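**Right hand stops short on the yellow shelf – grasp planner, Sasstead cell**
Status: open, waiting on a retest
Logged by: Eyerusalem Degefa

Okay, so this one's back. Since Tuesday the planner has been giving up on grasps on the upper yellow tier, and it only seems to hit the right arm. Left arm plans are fine, at least in sim.

What I get in the log:

`plan_grasp: no valid approach (2,189 candidates rejected, wrist clearance)`

I first blamed the segmentation, because the black shoe-shaped pieces are shiny in some light and the masks get ragged along the rim. I bumped the mask threshold, reran it and got the same error. So not that.

Then Jianhua Cheng had a look and spotted that the shelf in the collision model sits 4 cm too high. Looks like the Adisier import rounded the tier height when we updated in February. The grey tray on the floor has its own model, so grasps down there never go near the bad number. Bit embarrassing – I'd been staring at that file all morning!

Done so far:

- corrected the tier height in `shelf_upper.yaml`
- cleared the Abdella planner cache (it keeps old meshes otherwise)
- five replays in sim, all planned first go

Still to do: nine runs on the real arm with logging on, and someone please check whether Trendis exports have the same rounding. I'll leave the ticket open until then. 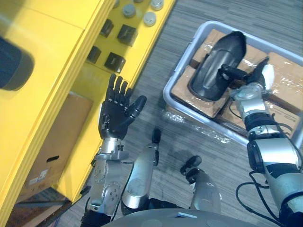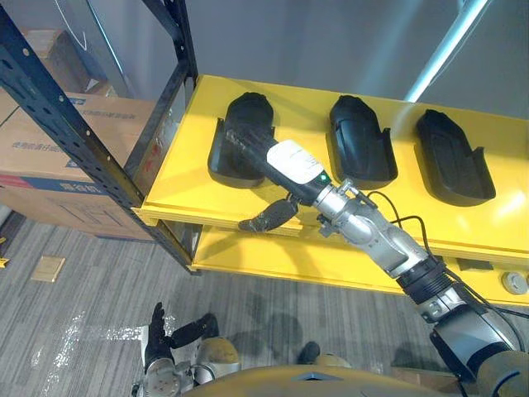 *Right arm at the floor tray (first) and at the upper yellow tier (second).*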